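ok thread on moving out of a rental without losing your deposit bc I've now done it twice in 2 years and learned most of it the dumb way

first place was in Rembridge, 121 Koller street, top floor, no elevator. lovely light. terrible landlord. second was out in Zitarberg and went way better

take pictures the day you GET the keys. before one single box comes in. inside the oven, window sills, behind the toilet, all of it. email them to yourself so theres a date on them

I did not do this in Rembridge. they charged me for a scratch in the hallway that was there before me. couldn't prove it. paid it. still mad
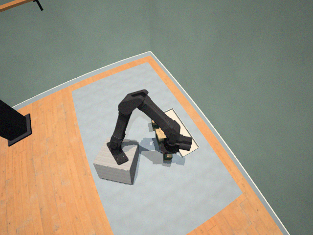
black arm, white tray, little stack of blocks

read the lease again a month before you leave. the whole thing. mine said carpets had to be cleaned "professionally" with a receipt. a rented machine from the grocery store did not count, ask me how I know

notice period!! mine was counted from the first of the month, not from the day I sent the letter. sent it June 3, so that was a whole extra month of rent, poof

send notice in writing even if they say a phone call is fine. "oh a call is fine" is how you end up with no record of anything

nail holes. small tub of filler, old bank card, let it dry overnight, sand it lightly. do NOT dab on white paint you had lying around. there are so many whites. mine dried with a shiny patch you could see from the kitchen
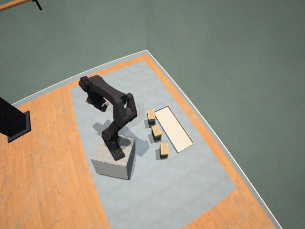
cleaning order that worked for me: oven first (spray it, leave it, go do something else), then bathroom, then kitchen cupboards top to bottom, floors dead last. work toward the front door so you dont walk back over it

limescale on the shower head, tie a sandwich bag of vinegar around it and go to bed. cheaper than anything in the cleaning aisle

movers: got three quotes. highest was 3,000 and the lowest was 1,254 for the same stuff, same stairs, same distance. went with the low one, they were fine. one lamp died. it was an ugly lamp

ask if the quote includes stairs. and ask what happens if they run over. get it in the email

used Clutix to keep my box list and it was ok? search is good, labels are fiddly. a notebook wouldve done the job tbh

meter readings. photo of each one on the last day, with the serial number showing. the power company had me down for somebody else's usage for weeks and that photo ended the argument in one email

do the walkthrough WITH them, not after. bring your day one pictures. ask them to write down anything they want to charge for and both sign it before you hand over the keys

and write down how many keys you give back. mailbox key too. I forgot the mailbox key and had to drive back out there, 9pm, in the rain

someone asked how long til the deposit came back. Zitarberg one took under three weeks, all of it. Rembridge took months and a pretty rude letter

look up the deadline for where you live, then put it in your calendar the day you move out. if it passes, write them that same day

ok back to unpacking. cant find the can opener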